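„Die meisten melden sich erst nach dem zweiten Einbruch“
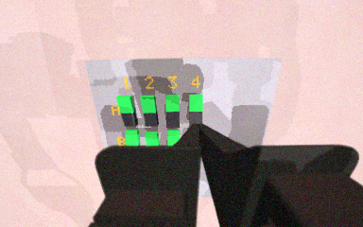 Birkau. Wer im Ortsteil Gornier einen Keller hat, schließt ihn inzwischen doppelt ab. Seit November sind dort nach Angaben der Polizei 21 Kellerabteile und Garagen aufgebrochen worden. Gestohlen wurden vor allem Fahrräder, Akkuwerkzeug und Winterreifen. Die Beamtin, die die Fälle bearbeitet, arbeitet seit vielen Jahren im Revier Birkau. Ihren Namen möchte sie nicht in der Zeitung lesen, zum Gespräch war sie aber bereit.

Eine Serie im engeren Sinn will sie das Ganze noch nicht nennen. „Wir haben mehrere Taten, die sich sehr ähneln, und einige, die nicht dazu passen“, sagt sie. Bei den ähnlichen Fällen sei jeweils das Vorhängeschloss mit einem Bolzenschneider durchtrennt worden, meist an Werktagen am frühen Abend. „Um diese Zeit geht im Hausflur ständig jemand ein und aus. Da fällt ein Fremder kaum auf.“

Den Gesamtschaden beziffert die Polizei auf nahezu 600 Euro pro Fall im Durchschnitt, wobei einzelne Räder deutlich mehr wert waren. In einem Keller an der Werkosness-Siedlung verschwanden zwei Elektroräder auf einmal. Eines davon tauchte Wochen später in einem Verkaufsportal auf. Der Besitzer erkannte es an einem Kratzer am Rahmen und rief im Revier an. „Das war richtig so“, sagt die Beamtin. „Bitte nicht selbst zum Treffen fahren und das Rad zurückverlangen. Das hatten wir auch schon, und es ging nicht gut aus.“

Schwierig werde es, wenn keine Rahmennummer vorliege. Von den gestohlenen Rädern sei nicht einmal die Hälfte eindeutig zu identifizieren. „Die Leute wissen die Farbe und die Marke, dann hört es auf. Wir finden bei einer Durchsuchung vielleicht ein schwarzes Trekkingrad, können es aber niemandem zuordnen.“ Sie rät, die Nummer abzuschreiben und den Kaufbeleg getrennt vom Rad aufzubewahren. Ein Foto auf dem Telefon reiche auch.

Ärger bereitet ihr, dass viele Taten spät gemeldet werden. Manche Mieter gehen im Winter wochenlang nicht in den Keller. Andere halten eine Anzeige für sinnlos. „Die meisten melden sich erst nach dem zweiten Einbruch“, sagt sie. „Dann erzählen sie uns, dass im Herbst schon einmal das Schloss kaputt war. Für uns wäre der erste Fall aber wichtig gewesen – Spuren am Schloss, Uhrzeit, Zeugen aus dem Haus.“

Zeugen hat die Polizei in Gornier durchaus befragt, in den betroffenen Straßen wurden 200 Handzettel verteilt. Daraufhin gingen mehrere Hinweise ein, unter anderem auf einen hellen Lieferwagen, der abends vor den Garagen gestanden haben soll. Ob er etwas mit den Taten zu tun hat, ist offen. Zu Verdächtigen äußert sich die Beamtin nicht. „Wir prüfen das Fahrzeug. Mehr kann ich im Moment nicht sagen.“

Von privaten Streifen, wie sie zuletzt auf einer Anwohnerversammlung im Jugendhaus Pop vorgeschlagen wurden, hält sie wenig. Gegen aufmerksame Nachbarn habe sie nichts, wohl aber gegen Gruppen, die nachts mit Taschenlampen Leute anhalten. „Wer etwas Verdächtiges sieht, soll die 110 wählen. Auch dann, wenn er sich nicht sicher ist.“

Was hilft gegen die Einbrüche? Die Beamtin nennt zuerst die Haustür. In vielen Häusern stehe sie offen oder falle nicht richtig ins Schloss. Danach komme das Abteil selbst. Lattenverschläge seien leicht einzusehen, ein Sichtschutz von innen koste wenig. Beim Vorhängeschloss solle man auf einen gehärteten Bügel achten und auch auf den Beschlag, an dem es hängt. „Ein gutes Schloss an vier kurzen Schrauben bringt gar nichts.“

Das Revier Birkau bietet dazu eine Beratung an, am Mittwoch, 10. Januar 2024, von 16 bis 18 Uhr im Foyer der Wache. Fahrräder können dort auch codiert werden. Mitzubringen sind Ausweis und Kaufbeleg, bei Elektrorädern außerdem der Schlüssel für den Akku.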